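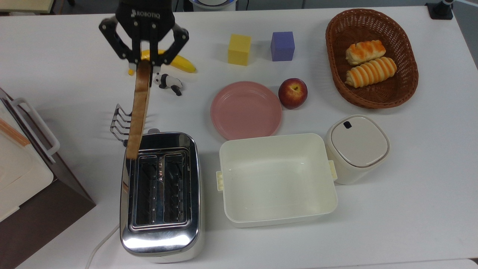
Most "free" will-writing offers come with a bill later on, according to a review of 224 advertisements by Clutmont law firm Purves.

The firm, which handles wills, probate and small estates, collected the ads from local papers, mailers and websites over the winter and finished reading the small print in February. It wanted to know what a customer would end up paying, and for what. In many cases it could not find out.

Only 42 of the ads gave a full price for the work being offered. The rest used phrases such as "from," "subject to review" or "fees may apply," or gave no figure at all. Where a will was described as free, the charge tended to turn up somewhere else: storage of the signed document, a yearly "update plan," or a clause naming the seller as executor, with a percentage of the estate to follow.

The highest total Purves could put together from a single advertised free will, counting add-ons the seller marked as recommended, was $3650.

"I would like to be told what is free about that," said Felicidad Sarmiento, a partner at Purves. "I read the thing four times. The will itself costs nothing, I grant you. You just can't get it out of their cabinet without paying."

Sarmiento is no more impressed by the claim, made in a good number of the ads, that a will can be finished in 30 minutes. Some can, she said, if the person has no house, no children, no former spouse and no business. Very few people who walk into the Clutmont office fit that picture, and those who do often don't need much of a will.

The review also looked at how the sellers described themselves. Words like "specialist," "adviser" and "consultant" were common. It was often hard to tell whether a licensed attorney would look at the finished document. Purves called the sellers where a phone number was given and asked. Several said they would call back.

Bienvenido Rivera, an associate who did most of the reading, said readers should be wary of the firm's own findings too. The ads were the ones that reached Clutmont and nearby towns, and nobody should take them for a national sample. "We're a law firm saying you should be careful about people who aren't law firms," he said. "You're allowed to raise an eyebrow. Ask us the same questions."

Those questions are: What is the total price, in writing? Who drafts the will, and are they licensed in this state? Who keeps the original, and what does it cost to get it back? Is anyone at the company named as executor?

Purves has put its own prices for wills and powers of attorney on its website, including the charge for storage, which it admits was not listed there before the review began.

Copies of the review can be picked up at the Purves front desk in Clutmont or requested by mail. There is no charge for either, and the firm says it has checked.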